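Gloves, Braces and Straps: A Look at the Table
Givham Workshop, Telel
Posted July 18, 2023

Welcome to the gallery! If you know me at all you know I can talk about hook-and-loop for an entire lunch, so a page about hand gear was bound to happen sooner or later. These are pictures from the big table at Givham, where all the things that go on a hand get pulled out, turned over, brushed off, argued about and put away again.

I came to this from sewing. I made dance costumes for years and then bags, and I still think of everything here as sewing first: a wrist brace is a little padded garment, a glove is a tiny suit with five sleeves, and anything with joints and linkages still has to be held onto a person by a strap that somebody stitched. The strap is my favorite part. It's the part people touch the most and look at the least, and I find that completely unfair to straps.

Click through, or just scroll. Notes are mine, and so are the opinions.

ON THE BIG TABLE

We work on the wood-topped table whenever we can. Dark fabric on a pale top is a joy — you can see every loose thread, every bit of lint, every place a seam has started to creep. At my old place we had a charcoal cutting mat and I lost black thread on it daily.

Black gear is its own headache in storage, too. One black strap looks like any other black strap once it's in a pile, and the small pieces have a talent for crawling inside the big ones. I've found finger loops stuffed inside braces and one perfectly good buckle living in the thumb of a glove. So now everything comes out onto the wood, gets spread apart, and gets looked over before it's allowed back in a bin. We keep a list, too. The last full tally in April came to 101 pieces, which included a lot of loose strap ends that Ghislain says shouldn't count. They count.
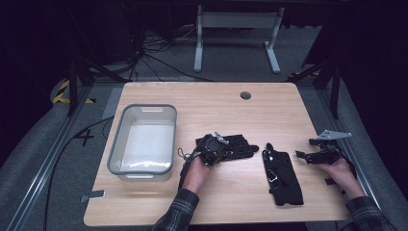 Both hands full: two black exoskeleton pieces, with the wrist brace between them and the white bin off to the left.

I love a wrist brace. The padded sleeve kind is such a satisfying object — soft where it meets you, firm where it needs to be, and one good strap to pull it all together. When I check one over I start with it open and flat. I run a thumb along the inside edge binding all the way around, feeling for lumps, then I fold the whole thing the wrong way and look into the crease, where padding likes to bunch. Then the strap: pull, look at the stitching where it's anchored, pull again from the other direction. If the anchor stitching has gone fuzzy I redo it that day. A box with an X through it, a short stitch, and bonded thread if I've got it (I've usually got it, I hoard it).

Buckles get a wipe and a wiggle. Gray plastic shows skin oil less than black, for whatever reason, and I've stopped trying to work out why.

For the jointed pieces, my interest stops at the straps, and there's plenty there to keep me busy. What I look for:

Strap ends. A cut end will fray unless it's sealed, and a sealed end will scratch unless it's folded. I fold and stitch. It adds a bit of bulk and makes the strap easier to grab with your other hand, so you get two good things out of one fold.

Twists. A strap that has been packed with a half turn in it will hold that turn forever if you let it. Flatten it with your fingers, warm it with your palm, leave it lying straight overnight.

Grit. The hook side collects absolutely everything. An old toothbrush is good, a fine-tooth pet comb is better, and a strip of the loop side rolled against itself is what Begoñe uses, which I resisted for months because it sounded silly. It works beautifully and I have apologized to her.

Cords. Anything with a cord gets laid down so the cord leads away toward the edge and isn't under the piece. Then when you lift the thing, you lift only the thing.

Bins, briefly, since people write in about bins more than anything else on this site! We like the kind with handle slots at both ends. You can slide it across the table with one hooked finger, and you can carry it with your elbows in. Heavy pieces go in first, fabric on top, and every strap gets closed on itself before it goes in. Please close your straps. An open hook strip in a bin of knit gloves is a small disaster, and I have spent whole afternoons picking pills off a cuff as a result of one.

GLOVES, MY BELOVED

All right, gloves. I could have made this page nothing but gloves.

A fingerless glove looks like the easy one. You'd think you take a glove pattern, chop the fingers off and go home early. But a full finger is held in place by its own tip, and once you take the tip away the whole top edge wants to roll, or gape, or ride down toward the knuckle. So all the skill goes into that edge and into the knuckle area right below it, and that's why I always look there first when a new one comes in. Cutouts over the knuckles are a lovely old idea (driving gloves have had them forever). The hand gets wider when you close it, and an opening gives the fabric somewhere to go. A good row of openings lets you make a fist without the cuff getting yanked up your arm.

Rounded corners on a cutout matter more than they sound. A sharp corner is a tear that hasn't started yet. When I cut one myself I punch the corners first with a round punch and join the holes up with a straight blade, and I've had those hold through some very rough treatment. The Gavano pattern sheets we keep in the drawer show square corners, and I have penciled a curve onto every single one. 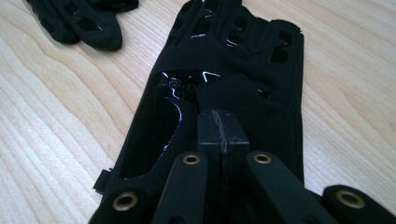
Black fingerless glove, spread flat on the wood. Look at the shine through those openings!

I'm so taken with the combination of matte and glossy black. In a catalog it would all go into one dark blob, but in person the two surfaces are so different from each other, one soaking up the light and the other throwing it right back in bright slivers. And the big long oval is a great shape. I've sketched it three times already for a bag panel.

And I can't leave the tabletop out. Those wavy bands in the grain! I've eaten lunch over them more times than I should admit, given the rule against eating at this table.

A few things on glove care that I repeat to anyone who'll stand still:

Wash fabric gloves by hand, cool water, a drop of the mildest soap you own. Squeeze, don't wring. Roll in a towel, then shape them flat with the fingers apart.

Glossy panels want a damp cloth and nothing else. No conditioner, no spray, no "shine restorer." Most glossy synthetics will go sticky if you feed them leather products.

Don't fold a glossy panel hard. Store the glove flat, or over a paper roll. A crease in a shiny surface is there for good, and it'll catch the light every time you look at it and annoy you for years.

Lefts with lefts, rights with rights is how Ghislain stores them. I keep pairs together. We've agreed to differ, and the shelf is now divided down the middle with tape.

Try them on before you put them away. Close the hand, open it, turn the wrist. You'll feel a popped stitch long before you see one.

WHAT'S IN THE STRAP DRAWER

No picture of this one yet (I'm tidying it first, have mercy), but people ask what we use, so a quick rundown.

Webbing comes on the roll from Lüthi, 300 feet at a time, and I get unreasonably happy the day a new one shows up. Soft elastic in two widths. Hook-and-loop in black only — we tried gray and it looked dirty in a week. Bonded nylon thread, size 40 for light work and something heavier for anchors. Side-release buckles, ladder locks, and a jam jar of odd sliders that came off of things over the years. There's always one in the jar that fits. Digging for it is half the fun.

Needles are kept in a tin with a magnet in the lid. Scissors hang on the wall and the ones with the red ribbon are for fabric, and fabric only, and if you cut a zip tie with them I will know.

MORE TO COME

Next batch will be mending close-ups: bar tacks, edge binding, and a before-and-after on a cuff that Begoñe has rebuilt 3 times and refuses to give up on. I also want to do a page on palm padding, where there's so much to say about foam versus felt versus spacer mesh that I may need to be stopped.

If you mend this kind of gear yourself, send pictures! I'd especially love to see how you finish a finger opening on stretchy fabric. I turn mine once and zigzag, Begoñe binds hers with a narrow bias strip, and Ghislain leaves the edge raw and says it has character. Write to the workshop address at the bottom of the contact page and put "gloves" in the subject line so it lands with me.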